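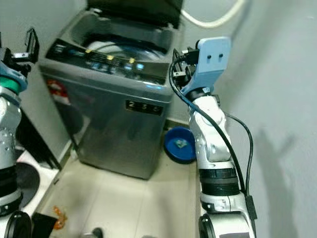

Can a Machine Do the Chores Yet? A Small Gallery

August 14, 2022

I have been meaning to put this page together since February, when my sister asked me over dinner whether she should hold off on hiring someone to help around the house and simply wait for a robot to come along and do it. I laughed, and then I went home and thought about it for most of the night. It's a fair question! She has three kids, a dog that sheds, and a job with long hours, and she has been reading the same cheerful magazine articles as everyone else, the ones where the kitchen is spotless and the machine is always just about to hand somebody a glass of orange juice.

So this is my answer to her, and to anybody else who has wondered. I spent a good many years fixing appliances in Avville before my knees gave out, and I have been following household robots ever since with the kind of attention other retired people give to birds or baseball. The gallery is short and I have a habit of running on, so please forgive the length of what goes with it. Get a cup of coffee first if you like.

The laundry

A top-loader with its lid up, in a narrow nook, and a robot arm reaching toward the right side of the control panel. There are little yellow buttons in a diagonal row and some blue lights glowing on the panel, and a blue basin in the corner beside the machine.

I started with laundry because it was the chore my sister mentioned first, and because it is the one I know best from the appliance side. People think of it as a job that was automated long ago, and in a way they are right. My grandmother would have called the washing machine itself a robot, and she would have been delighted with it. The washer fills, turns, drains and spins all on its own. What is left over for us is everything on either side of that – gathering the clothes, sorting them, checking the pockets, loading, choosing the cycle, pressing the button, and then coming back to haul it all out, hang or dry it, fold it and put it in the right drawer.

Of all those, pressing the button sounds like the easy one, and I used to think so too. But consider what it asks for. You have to know which button, and every maker lays them out differently. I once worked on two washers in the same week that looked like twins and had their start buttons at opposite ends. You have to push straight and hard enough, without pushing so hard that you damage a panel that was made for a fingertip. And you have to get your arm there in the first place, which in many homes means working in a space hardly wider than the washer. I have taken the skin off my knuckles in laundry nooks more times than I could tell you.

Lids are another thing. On a top-loader you come down from above, past the rim and into the drum, and the last sock is always at the very bottom, stuck flat against the side. My wife, who is not tall, used to fish it out with a wooden spoon. A robot has to find that sock, know that it is a sock, and pick it up by some part that will hold. Clothes are hard on machines in general. A cup keeps its shape when you lift it and a shirt doesn't, and a heap of wet shirts and towels gets itself into such a knot that I have seen grown men give up and pull the whole thing out in one armful. (I was one of them.)

I talked this over at some length with Narendra Mishra, who runs the repair counter at Erdem and has a more hopeful nature than mine. He reckons that loading and starting a washer will be dull, ordinary work for a machine well before folding is, and I have come around to his view. He also thinks people will be surprised by how slow the first ones are, and not mind very much. If the clothes get done while you are out at work, what do you care whether it took ten minutes or two hours? I had not thought of it that way, and I have repeated it to several people since as though it were my own idea.

About the shop floor

Some of you will write to say that machines have been doing this kind of work for years, and so they have, in places that were built around them. The commercial laundry over in Fludach, where I did service calls, handled almost 400 sheets in a morning with conveyors and a big ironer, and it was a pleasure to watch. But every sheet was the same size and arrived at the same spot, and there were still eight people on the line. They straightened corners, pulled out the odd pillowcase, and knew by the sound when something was about to jam. Put that same equipment in my sister's hallway and it would be no use to her at all, even if you could get it through the door.

A house is a different sort of place. Things are on the floor that were not there yesterday. The basket has been moved, the detergent is a new brand in a new bottle, somebody has left a wrapper where it doesn't belong. We step around all of it without a thought, and I have a great deal more respect for that than I used to.

What I told my sister

I told her to hire the help. I also told her to ask me again in a few years, and I meant it, as I am more hopeful than I was when I started reading about all this. My friends in Skeltbridge have a bet going on when the first of us will own something that can run a load from hamper to drawer, and the pot stands at 200 dollars. I have put my money on the late side, though I would be very glad to lose it.

I hope to add dishes and bed-making to the gallery when I can. If you have worked around any of these machines, at home or in a shop, do write and tell me how it went, and don't worry about keeping it short.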